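# Raria Wildlife Response Board

**Minutes of the regular meeting, October**

The meeting was called to order by the Chair at 6:30 p.m. in the lower hall of the Raria Township Building. A quorum was present. The Vice Chair joined by telephone during item 2 and remained on the line until adjournment.

## 1. Minutes of the previous meeting

The minutes of the September meeting were approved with one correction. In item 4, the holding period for uninjured bats should read "until dusk of the same day," and not "until dusk of the following day." The Secretary will issue a corrected copy.

## 2. Field Coordinator's report

The Field Coordinator presented the season report. The response line received 946 calls between the opening of the season and the end of September. The largest share concerned bats in living spaces, followed by raccoons in attics and chimneys. Calls about deer on the Rakell road were forwarded to the county as usual and are included in the total.

The Coordinator noted that the heaviest period again fell in late July and early August, when young bats begin to fly and often come down inside the house instead of leaving by the eaves. On the busiest night the line took 20 calls, and two households waited until morning for a visit. Both had been told by telephone to close the interior door, open a window and turn off the lights. In one of the two houses no bat was found when the team arrived.

A member asked whether the household that waited longest had slept in the room with the bat. The Coordinator confirmed that it had not, and that the intake sheet recorded this. The Chair reminded all present that any case in which a person wakes to find a bat in the room must be referred to the county health office before the animal is released. The instruction is printed on the intake sheet but was left unchecked on several sheets in August.

**Action:** The Field Coordinator will revise the intake sheet so that the question about sleeping persons comes first.

## 3. Hagedorn Mill

The Board resumed its discussion of the bat colony at Hagedorn Mill. The owners wish to replace the roof on the north side and have asked for the Board's advice on timing.

The survey team reported that it had visited the mill on two evenings in September. Bats were seen leaving from the gap under the ridge boards and from a broken louver on the gable. The team did not enter the upper loft, as the floor there is not considered safe. It recommends that one-way doors be fitted at both exits, left in place for no fewer than nine nights of mild weather, and removed only after an evening watch with no bats seen leaving.

Discussion followed on whether this could still be done before winter. The survey team was of the view that the work should not start once nights are regularly below freezing, because bats may stay in the walls and be sealed inside. Two members favored putting the whole job off until spring, provided that it is completed before the young are born. The owners' roofer has stated in writing that the north side will last one more winter with a tarp over the worst section.

It was moved and seconded that the Board advise the owners to postpone the exclusion and the roof work until April, and to mount the replacement bat houses on the south wall before then. The motion carried, with one member opposed. The member opposed asked that the minutes show a concern for water damage to the loft beams over the winter.

**Action:** The Secretary will write to the owners. The survey team will supply a sketch showing where the bat houses should be mounted.

## 4. Raccoons at the transfer station

The station manager has again reported raccoons in the covered bay. The lids supplied in the spring do not latch when the bins are overfull, and the animals have learned to enter at closing time. The Board discussed trapping and declined to recommend it while food remains available on site. The manager will be asked to move the last pickup to an earlier hour and to keep the side door shut after 5 p.m.

A resident in attendance stated that raccoons had also been feeding at the picnic shelter below the dam. The Chair noted that the shelter belongs to the parks department and offered to forward the complaint.

**Action:** The Chair will contact the station manager and the parks department.

## 5. Volunteer vaccinations

Eleven responders are currently cleared to handle bats and raccoons. Two of them are due for a blood test before the end of the year, and the cost is covered under the existing line in the budget. The Board confirmed its standing rule that any responder whose test is overdue may answer the telephone and drive, but may not handle mammals of any kind — including young squirrels.

One member proposed that the rule be relaxed for squirrels and rabbits, which seldom carry rabies. After discussion the proposal was withdrawn. The member intends to bring it back with a letter from the county health office.

## 6. Equipment

The Equipment Officer reported on the condition of the Board's gear. Three pairs of bite gloves have worn through at the thumb and have been taken out of use. The large carrier has a bent door pin and can be repaired locally. The extension pole is in good order. Both headlamps bought last year have failed, and the seller has agreed to replace them.

The Officer presented a quotation from Claltudix for replacement gloves and a second set of soft release boxes. The gloves are offered in two lengths. Those present who do attic work preferred the longer cuff, although it is stiffer at the wrist and makes it harder to feel a small animal through the leather. For bats, the thin gloves now in use remain suitable and need not be replaced.

It was moved and seconded that the Board accept the Claltudix quotation for the long gloves and defer the release boxes until the winter budget meeting. The motion carried without opposition.
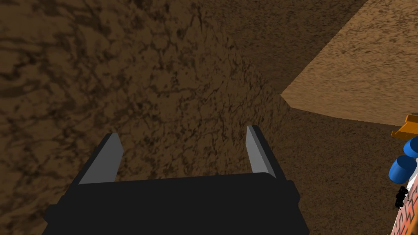 Comments received from a resident of Rakell were then read into the record. The resident wrote that the release boxes should come before the gloves, as the cardboard box used at their house in August had softened in the rain and the bat had crawled out on the porch steps before the responder reached the tree line. The resident added that the responder had been patient and courteous throughout, and asked whether households might be told in advance to have a plastic tub with a lid ready.

The Equipment Officer replied that a tub is acceptable if small air holes are made in it and a cloth is placed inside for the bat to cling to. The Board agreed that this advice should be given by telephone at the time of the call. The vote on the release boxes was not reopened.

**Action:** The Equipment Officer will place the glove order. The Field Coordinator will add the tub and cloth to the telephone script.

## 7. School visit

The elementary school has requested a talk on what to do when a wild animal is found on the playground. The Board accepted the invitation. No live animals will be brought. The speaker will repeat the usual points: leave it alone, tell an adult, remember where it was. A member offered to lend the set of skulls and tracks kept at the township library.

## 8. Other business

- The response line will move to winter hours in November. Calls after 9 p.m. will go to the recorded message, which gives the county emergency number.
- The key to the storage cabinet has not been returned. Any member who has it should leave it at the front desk.
- The township has asked that the lower hall be cleared by 8:30 p.m. on meeting nights.

## 9. Adjournment

The meeting was adjourned at 8:20 p.m. The next meeting will be held in November at the same time and place, and items for the agenda should reach the Secretary one week before.

*Respectfully submitted by the Secretary, Raria Wildlife Response Board*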